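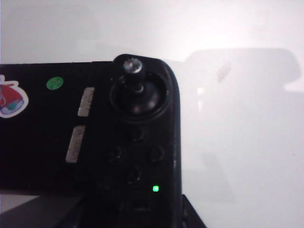

# Front of House and Kennel Safety Walk-Through

Tudose Animal Clinic, April 2020
Walked by: Petrică Surdu
Last walk-through: March

Marks used: OK, FIX (needs work, clinic can stay open), STOP (don't use until repaired). Comments go under the line they belong to.

## Parking lot and entrance

- [x] Lot lights working. **OK**
- [x] Curb ramp clear, no loose concrete. **OK**
- [ ] Handrail at the side steps. **FIX**
 - Bottom bracket moves when you lean on it. Same comment as March. The bracket was tightened then and has come loose again, so the anchor in the wall probably needs replacing.
- [x] Curbside pickup spaces marked and numbered 1 to 4. **OK**
 - Number 3 is hard to read from the road. Repaint when the weather allows.
- [x] Clinic phone number posted at each pickup space. **OK**
- [ ] Pet waste station stocked. **FIX**
 - Bag roll empty, can full. Add to the opening list.

## Reception

- [x] Front door closes and latches by itself. **OK**
- [x] Inner gate latches. **OK**
 - Large dogs can push the gate if the latch isn't all the way down. Please check it with your hand after each owner goes through.
- [x] Floor dry, mats flat. **OK**
- [x] Walk-on scale reads zero with nothing on it. **OK**
- [ ] Cords at the front desk. **FIX**
 - Card reader cord crosses the place where people stand. Run it down the back of the desk and clip it.
- [x] Cat carriers have a shelf off the floor, away from the dogs. **OK**
- [x] Exit sign lit. **OK**

## Exam rooms

- [x] Tables steady, brakes hold. **OK**
- [x] Lift table in Room 2 goes up and down without catching. **OK**
- [ ] Sharps containers below the fill line. **FIX**
 - Room 1 is over the line. Changed during the walk. I'm still marking it FIX so that it gets looked at again next time.
- [x] Muzzles in all sizes, clean, hung up. **OK**
- [x] Hand soap and paper towels. **OK**
- [x] Drawers with drugs locked when the room is empty. **OK**

## Treatment and surgery

- [x] Oxygen cylinders chained upright. **OK**
- [x] Spare cylinder full and tagged. **OK**
- [ ] Anesthesia machine leak test written in the log. **FIX**
 - Test is being done, but two mornings have no initials. Whoever does the test signs the log before the first patient.
- [x] Eyewash runs clear. **OK**
- [ ] Heating pad at Table 2. **STOP**
 - Cord cover is split near the plug. Taken out of use and tagged. Do not tape it. A new one has been requested from Karno.
- [x] Autoclave door seal clean, no cracks. **OK**

## Kennels and runs

- [x] Every cage door latches top and bottom. **OK**
- [ ] Run 4 floor drain. **FIX**
 - Slow. Hair in the trap. Clean it out and check the flow again with a full bucket.
- [x] Food bins closed, labeled with the date opened. **OK**
- [x] Cage cards match the patients. **OK**
- [x] Slip leads hanging at both ends of the aisle. **OK**
- [x] Isolation room has its own mop, bucket and gowns. **OK**
 - The mop handle is marked with red tape. It doesn't leave the room for any reason.
- [ ] Fence in the exercise yard. **FIX**
 - Gap under the back corner, big enough for a small dog. Leash only in the yard until it is filled.

## Storage and laundry

- [x] Dryer lint screen and vent clean. **OK**
- [x] Bleach stored apart from other cleaners. **OK**
- [ ] Heavy bags on low shelves. **FIX**
 - 50-pound bags of dog food are on the third shelf. Move to the bottom. Two people for the lift.
- [x] Breaker panel clear in front. **OK**
- [x] Fire extinguishers charged, tags current. **OK**

## Work to be done

| Item | Who | Status |
|---|---|---|
| Side handrail anchor | Novatance | Called, waiting for a visit |
| Heating pad, Table 2 | Karno | Quote received, $162 |
| Yard fence corner | Sikutis | To be scheduled |
| Run 4 drain | Kennel staff | Open |
| Desk cord clips | Front desk | Open |
| Food bags to bottom shelf | Kennel staff | Open |

Repairs over $2,000 need a second quote before anyone says yes to the work. None of the items on this list should come near that unless the whole handrail has to be replaced.

Initial and date each row when the work is finished, then put the sheet back in the binder behind the front desk.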